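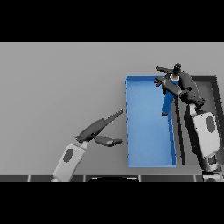 Small Fleet Management, Unit 6
Goods in transit cover: what it pays for, and when it doesn't

Notes to go with the afternoon session. Bring the sample policy wording from Unit 5. If you have lost it, borrow one from someone who takes better care of their paper.

1. Whose goods are they?

Vehicle insurance looks after the lorry and whatever the lorry runs into. The stuff in the back is a separate matter, and a surprising number of new operators find this out with a wet load and a cross customer on the phone.

Goods in transit cover deals with loss of or damage to other people's property while you are carrying it. Your own tools, ropes and sack barrows usually need a separate line on the policy. So does anything you bought and are delivering as your own stock.

2. Conditions of carriage

Before asking what the insurer will pay, ask what you owe. If you carry under written conditions, these normally cap your liability at so much per tonne. If you carry on a handshake, you may find yourself liable for the full value, and handshakes are difficult to produce in evidence.

The cap only helps if the customer was told of it before the job was agreed. Printing it on the back of the invoice, in grey, is a popular method and a poor one.

Two questions to put to your broker:
Does the policy follow my conditions of carriage, or does it pay full value?
What happens when a customer insists on their own conditions instead of mine?

3. Case for discussion: the Natach load

Tiburcio Figueroa runs two vans out of Punberg. In August he agreed to take a load of coffee machines for a firm called Natach. There were 61 cartons. He stopped overnight in a lay-by, locked the van, and went to sleep in a guest house up the road. By breakfast the van was lighter.

His policy had an excess of £500, which he had budgeted for. It also had an unattended vehicle clause, which he had not read. The clause required a locked compound or a guarded park between nine at night and six in the morning. The claim was refused.

Figueroa argued that he could see the van from his window. The insurer asked whether he could see it with his eyes shut. Consuelo Beltrán, who handled the complaint for him, got as far as a polite letter and no further.

Points to consider:
Was the clause drawn to his attention when he bought the policy?
Would it have mattered if he had slept in the cab?
What does Natach do next, and to whom?

4. Loading and the packing exclusion

Most wordings exclude damage caused by poor packing. Some also exclude loading and unloading unless you have asked for them to be included. Read the definition of "transit" slowly. In some policies it begins when the goods are lifted, in others when the wheels turn, and a good deal can be dropped in between.

If the sender packs and you only carry, note the state of the packaging on the collection sheet before signing. "Received in good order" is a lovely phrase to find in someone else's paperwork. 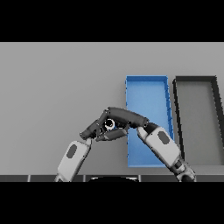 Fig. 2. Trays side by side on a flat surface.

5. Subcontracting

Sooner or later you will have more work than vans and pass a job to a friend. Check whether your policy covers goods in a subcontractor's hands, and whether it requires you to see their certificate first. It generally does, and "he's always been all right" is not a certificate.

Keep a copy of the certificate with the job sheet and look at the expiry date. Also look at the limit per vehicle. A friend insured for half the value of your load is half a friend.

6. Before the next session

Read sections 3 and 7 of the sample wording, including the definitions. Write one page on the Natach case from the insurer's side. Sympathy for Figueroa is allowed but earns no marks.

Marisol Chávez will take the seminar on claims evidence. Written work goes to Rasmus Pētersons by noon, on paper, with your name on it this time.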